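Unit 5: Reading the Domestic Interior in National Cinemas

Course notes prepared for enrolled students. Instructor of record: Njoroge Kimaro.

Purpose of this unit

The preceding unit dealt with the street and the marketplace as settings. This unit turns to the home. A large share of the films on the course list take place almost entirely indoors, and students in past terms have tended to treat those settings as background while writing at length on dialogue and plot. The written assignment for this unit asks for the opposite emphasis. Students will be expected to discuss rooms, doorways, furniture and household work as closely as they would discuss a speech.

Required viewing is listed in the term schedule. All titles are held on reserve and may be watched in the library at any time before the seminar. Streaming copies are sometimes dubbed or shortened, and page references in these notes assume the subtitled reserve versions.

1. Why filmmakers stay indoors

There are practical reasons and artistic ones, and the two are hard to pull apart. A single apartment is cheap to light and can be kept under control for the length of a shoot. Weather and traffic do not interrupt. In many smaller industries the house used on screen has belonged to a member of the crew, and the size of its rooms has settled where the camera could go. A low ceiling rules out certain lamps. A narrow hall rules out a tracking shot.

Students should be careful about reading intention into every such choice. When a director places the camera at the end of a corridor, the effect on the viewer is real whether the position was planned for months or forced on the crew that morning. Essays should describe the effect first. Claims about intention require a source, such as a published interview or a production diary.

2. Household work on screen

Cooking, washing, ironing and mending appear constantly in domestic film and are seldom the stated subject of a scene. Three uses are worth separating.

The first is work as cover. Two characters fold sheets while they discuss a debt or a marriage, and the task gives them somewhere to look. The second is work as time. A pot that is filled in one shot and boiling in the next tells the audience how long a conversation has lasted. The third is work as the event itself, shown at full length without cutting away.
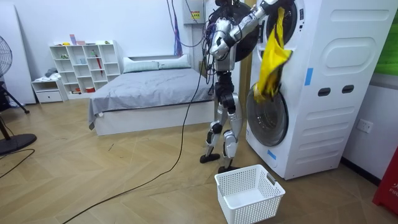
The third use is the one most often misjudged. Viewers trained on faster editing may report that "nothing happens" in such passages. For seminar purposes that response is a useful starting point, provided it is followed by a second viewing. Note where the performer's attention goes. Note whether the sound of the task is recorded close or left distant, and whether the shot ends when the task ends or some time afterward. A cut that arrives late often carries more weight than the action before it.

Students may also compare how such scenes are shared out among characters. Who is seen working, who is seen resting while work goes on, and who enters a room only after it has been put in order? These questions apply equally to comedies, where household disorder is usually played for speed, and to horror films, where a familiar chore is often the last calm moment before a disturbance.

3. Thresholds

A threshold is any point at which one space gives way to another: a front step, a curtain, a gate, a window through which neighbors speak. Directors working in small interiors rely on thresholds heavily, as they allow one room to be seen from another and so make a modest set look deep.

In class we will examine a 12-shot sequence in which the camera never passes through the kitchen door. Students should draw a simple floor plan while watching and mark the camera position for each shot. The drawing need not be neat – its purpose is to make clear which parts of the room are never shown.

4. Sound from outside

Off-screen sound extends the home beyond its walls. Rain, a radio next door, a call to prayer, a motorcycle that stops and does not start again: each places the house in a town and at an hour. When taking notes, write down sounds separately from images and combine the two lists later. Students who try to record both at once generally lose the sound.

5. Written assignment

Choose one interior scene from the required viewing, no longer than 5 minutes. Write an analysis of that scene with attention to at least 2 of the headings above. Plot summary should be kept to a single short paragraph. Give running times for every shot discussed and name the version used.

Frame captures are permitted and should be placed at the end of the paper. Secondary reading is welcome but is no substitute for close viewing, and a paper that cites no specific shots will be returned for revision.

6. Seminar arrangements

The seminar runs for 90 minutes. The opening portion is given to the floor plan exercise, and the remainder to discussion of student scenes. Each student should arrive with one scene cued and one question written out in full. Questions that can be answered with a title or a date should be saved for office hours.

Terms to know before the seminar: diegetic sound, deep staging, long take, match on action, off-screen space, threshold.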